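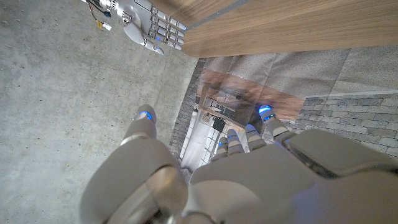

Lolthorpe Manipulation Lab
Equipment grant: progress report to the Skestirska Fund
Report date: 11/27/22

Where we stand

We are at the halfway point of the equipment grant and very happy to be writing this one. The two-armed platform is up, both hands are mounted, and the tabletop work we described in the proposal is going on most days. When we last reported, in May, we had a signed quote and an empty spot on the floor. Now we have a robot, a table, a short list of things we bought wrong, and a much better idea of what the rest of the money should go to.

So far we have spent 78 percent of the equipment line. That is a little ahead of the plan you approved, almost entirely on account of the hands, and we explain it under Spending. We are not asking for more money. We are asking to move some of it, and the request is at the end.

Work since May

The first weeks went to plain setup: power, mounting, cable routing, getting both arms to agree on where the table is. After that we moved on to the task set. We chose household and office objects that come up again and again in the kind of work we want the robot to do, and bottles have turned into our favorite. They roll, they flex, and a grip that looks perfect from one side can be hopeless from the other. We have learned more from bottles than from anything else on the shopping list, and they cost next to nothing.

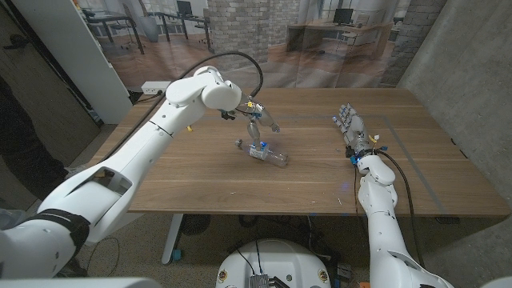 Both arms at the table, with a plastic bottle lying in front of one hand.

We mark the working area on the tabletop with tape. It lets us put objects back in the same region between runs, and it gives the operators a shared language for where things go. The printed backdrops were a small item in the proposal and we would happily buy them again. Changing what stands behind the table gives us a different-looking room for the cost of a print, and we can do it between sessions without moving the robot at all.

The operators have gotten good, too. Early on, one clean run felt like an event - now a session is planned as a block of runs with a break in the middle, and the limit is usually how long a person can concentrate. We hadn't budgeted for that kind of limit and it has changed how we think about the second half of the grant.

Spending

The arms came in at the quoted price. So did the table, the mounting hardware and the prints.

The hands did not. The proposal assumed simple two-finger grippers at first, with five-digit hands bought late in the second year. Rovau offered us a better price on a matched pair if we ordered with the arms, and after a long talk with your program office we took it. We still think it was the right call. It meant we could build everything once, around the hands we wanted, and skip the whole business of retraining operators and redoing the mounts. It also meant that a large payment moved forward, which is why the percentage above looks high for this point in the schedule. The total for hands over the life of the grant is lower than in the proposal.

Cables and connectors are the other line that ran over. We put down a token amount and used it up before the summer was out. Anything that bends all day is a consumable, and we should have treated it that way from the start. Our new estimate has a yearly allowance for cables, connectors and small electronics, kept apart from general repairs so we can see it.

Computing came in under budget. We bought 2 workstations where the plan had more, and they have kept up fine.

What we would plan differently

Lead times caught us off guard more than prices did. The slowest part of the whole build was a set of adapter plates from Zerouali, ordered after the arms arrived because we wanted to measure first. They are beautifully made and fit the first time, but the arms sat waiting for them for 7 weeks. Next time we will order from the drawings and accept the risk of a little filing.

We also left out spares. There is one full pair of hands in the lab, and if one goes back for service, two-handed work stops. We have been lucky so far, and we don't want to run the second half of the grant on luck.

Floor space deserves a line of its own in any future budget. The robot takes up less room than we feared, but the people, the screens and the object shelves take up more. Lolthorpe has let us spread into the bay next door, at no charge to the grant.

Plan for the next period

Buy one spare hand and a kit of replacement fingers. We have a quote from Rovau, good for 5 months.
Buy a second, height-adjustable table so we can vary the work surface.
Order more printed backdrops, kitchens especially.
Set up the cable allowance described above.
Put off the mobile base until the final year. We still want it very much! But the tabletop work has plenty left to give, and the spare hand matters more right now.

Request

We ask for approval to move the unspent computing money, and the part of the mobile base money budgeted for this year, into spares and consumables. The total award stays the same. The revised budget table is attached separately, and the Rovau quote is behind it. If the change can be approved before the quote runs out, we can place the order at the current price.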